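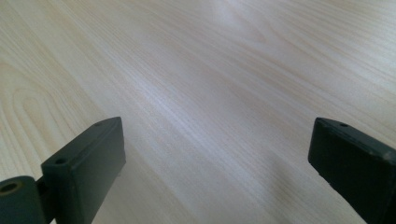 Niamh Brophy 님은 지난번 글을 읽고 이런 댓글을 남겨 주셨어요. 밝은 색 상판은 닦을수록 오히려 뿌옇게 되던데, 세제를 더 써야 하는 건지 덜 써야 하는 건지 모르겠다고요. 답부터 드리면 덜 쓰셔야 합니다! 그것도 생각하시는 것보다 훨씬 적게요. 댓글 칸에 쓰다가 너무 길어져서 아예 새 글로 옮겼습니다. 탁자와 작업대 닦는 법, 그리고 그 위에 늘 쌓이는 자잘한 물건 정리까지 한꺼번에 적어 볼게요.

## 뿌연 막의 정체

대부분은 때가 아니라 세제가 말라붙은 자국이에요. 주방 세제를 행주에 바로 짜서 문지르면 거품이 나니까 기분은 참 좋은데, 그 거품을 다 걷어 내려면 헹굼 걸레질을 서너 번은 해야 하거든요. 저도 몇 년을 그렇게 닦았습니다. 창가에 앉아 비스듬히 보면 손바닥 모양대로 얼룩이 지고, 그걸 지우겠다고 또 세제를 짜고… 끝이 없었죠.

지금은 이렇게 합니다.

1. 미지근한 물 500ml에 중성세제를 딱 두 방울 떨어뜨립니다.
2. 극세사 천을 담갔다가 물이 떨어지지 않을 때까지 꼭 짭니다.
3. 결을 따라 길게 한 방향으로 밉니다. 동그랗게 돌리지 마세요.
4. 맹물에 빤 천으로 한 번 더 지나갑니다.
5. 마른 천으로 바로 훔칩니다.

다섯 번째가 핵심이에요. 자연 건조에 맡기면 수돗물 자국이 그대로 남습니다. 이미 막이 두껍게 앉은 상판이라면 처음 한 번은 1번부터 4번까지를 두 차례 반복해 보세요. 두 번째 헹군 물이 뿌옇게 나오면 제대로 하고 계신 겁니다.

원목인지 무늬목인지 시트지인지 모르겠다는 분들도 많으신데, 상판 옆면을 보시면 됩니다. 윗면의 결이 옆면까지 자연스럽게 이어지면 원목일 가능성이 높고, 모서리에서 무늬가 뚝 끊기거나 띠가 따로 붙어 있으면 무늬목이나 시트지 쪽이에요. 오일로 마감한 원목이라면 세제는 아예 빼고 맹물만 쓰시고, 봄가을로 오일을 얇게 먹여 주세요. 저는 4월에 창문 활짝 열어 놓고 한 번 합니다. 바르고 나서 십오 분 뒤에 남은 오일을 꼭 닦아 내셔야 끈적이지 않아요. 오일 묻은 천은 뭉쳐서 버리면 저절로 열이 나 불이 붙을 수 있으니, 물에 푹 적셔서 밖에 펼쳐 말린 다음 버리시고요!

## 자국별로 대처하기

**볼펜** 소독용 알코올을 면봉에 묻혀 톡톡 두드립니다. 코팅이 약한 상판은 광이 죽을 수 있으니 뒷면 구석에 먼저 시험해 보세요.

**스티커 끈끈이** 식용유를 휴지에 적셔 십 분쯤 덮어 두었다가 플라스틱 카드로 밀어냅니다. 쇠 헤라는 절대 금물!

**컵 자국** 하얗게 동그란 자국은 습기가 마감층에 들어간 거예요. 마른 면 수건을 덮고 드라이어의 약한 바람을 멀리서 잠깐씩 쐬어 주면 옅어지는 경우가 많습니다. 검게 변한 자국은 나무까지 물이 든 거라 이 방법으로는 안 빠져요.

**카레와 김칫국물** 바로 닦는 게 제일이고, 늦었다면 베이킹소다를 물에 되직하게 개어 얹어 두었다가 걷어 냅니다. 박박 문지르면 그 자리만 뽀얗게 긁혀요. 남은 노란 기는 햇볕에 며칠 두면 꽤 날아갑니다.

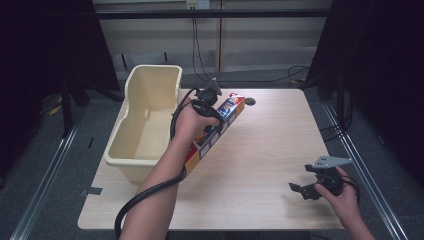
자잘한 물건은 종류로 나누지 말고 쓰는 자리로 나누는 게 훨씬 오래갑니다. 예전에는 가위는 가위끼리, 테이프는 테이프끼리 모았는데 택배 하나 뜯으려고 서랍을 세 개씩 열게 되더라고요. 지금은 현관 쪽 통에 커터, 테이프, 유성펜이 한데 들어 있습니다. 바느질거리는 소파 옆, 드라이버와 건전지는 부엌 끝 서랍. 이렇게 바꾸고 나니 물건이 탁자 위로 올라올 일이 확 줄었어요.

통을 고를 때 제가 보는 것들입니다.

- 뚜껑이 없을 것. 뚜껑은 닫는 순간부터 선반이 됩니다.
- 한 손으로 들릴 것. 청소할 때 통째로 옮기려면 이게 정말 중요해요.
- 속이 단색일 것. 무늬가 있으면 작은 나사가 안 보입니다.
- 바닥 모서리가 둥글 것. 먼지가 끼지 않아서 닦기 편합니다.

새로 사기 전에 집에 있는 것부터 써 보세요. 저는 플라스틱 통은 Flakus 창고 세일에서 39개들이 묶음을 덥석 샀다가, 결국 절반 넘게 이웃에 나눠 드렸습니다. (필요한 건 여섯 개였어요. 싸다고 신나서 그만!)

길쭉한 종이 상자도 버리지 마세요. 길게 반으로 갈라 서랍에 넣으면 훌륭한 칸막이가 되고, 세워서 쓰면 포장지나 뜨개바늘을 꽂기에 좋습니다. 잘린 면은 종이테이프로 감싸야 손을 안 다쳐요. 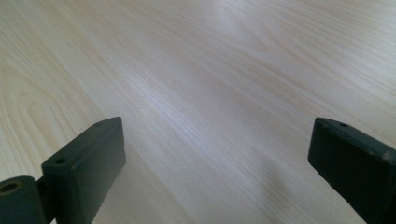 마지막으로 저녁에 하는 오 분 정리 이야기요. 자기 전에 탁자 위 물건을 전부 제자리 통에 넣고, 꼭 짠 천으로 한 번 밀고, 마른 천으로 훔칩니다. 이게 전부예요. 어디로 가야 할지 모르겠는 물건은 '미정' 통에 넣어 두고 일요일에 한꺼번에 자리를 정해 줍니다. 미정 통은 일부러 제일 작은 걸 쓰세요. 크면 그냥 두 번째 잡동사니 서랍이 되거든요.

천은 세 장을 돌려 씁니다. 세제물용, 맹물용, 마른 것. 색을 다르게 해 두면 식구들도 헷갈리지 않아요. 극세사는 섬유유연제를 넣고 빨면 물을 안 먹게 되니 꼭 빼고 돌리시고, 건조기도 낮은 온도로 하세요. 면 행주하고 같이 빨면 보풀이 잔뜩 들러붙으니 따로 빠는 편이 낫습니다.

작업대를 쓰시는 분들은 닦기 전에 꼭 붓으로 먼저 쓸어 주세요. 톱밥이나 쇳가루 위에 젖은 천이 지나가면 사포질이나 다름없습니다. 저는 안 쓰는 넓은 페인트 붓을 못에 걸어 두고 써요. 목공풀이 떨어졌을 때는 젖어 있으면 바로 젖은 천으로, 굳어 버렸으면 플라스틱 카드를 눕혀서 조금씩 들어 올리면 됩니다.

다음 글에서는 도마 이야기를 할게요. 냄새 빼는 법, 휜 도마 펴는 법 질문이 꽤 쌓여 있습니다. 상판 닦다가 막히는 부분이 있으면 상판 종류랑 지금 쓰시는 세제를 같이 적어서 댓글 남겨 주세요!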